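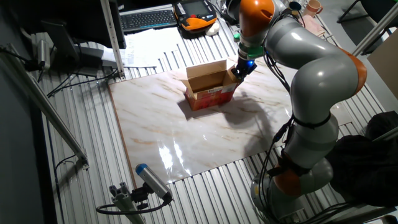 The arm at the Endholm open day, gripper down on the flap of a little carton.

I spent a Friday at the robot open day in Endholm and came home with box tips for my kitchen! Fultullow put it on, and the arm at the second stand had a little red and orange carton to deal with, flaps up, on a shiny marble-look board. I stood there for 14 minutes (my coffee went cold) and started thinking about my pantry.

Tip one: one flap at a time. I always grab all four and end up with a crooked lid. Short flaps first, then the long ones, and run a thumbnail down each crease before you fold.

Tip two: give yourself a smooth surface. I slid an old pastry board under my packing spot and boxes turn so much easier on it. Mine is 6 years old and scratched to bits, doesn't matter.

Tip three, and my favorite: strap your cords! The cables on that arm were bundled up with a black strap, and I went straight home and did the same to my mixer, the toaster and the glue gun. A pack of 8 hook-and-loop straps did the whole counter with two left over for the garage.

Small cartons are great for seed packets and tea, by the way. Cut the flaps off if it's going in a drawer, keep them on if you're stacking.

They're doing another open day in July, over in Trositz. Parking is behind the Brinkmann building, go early.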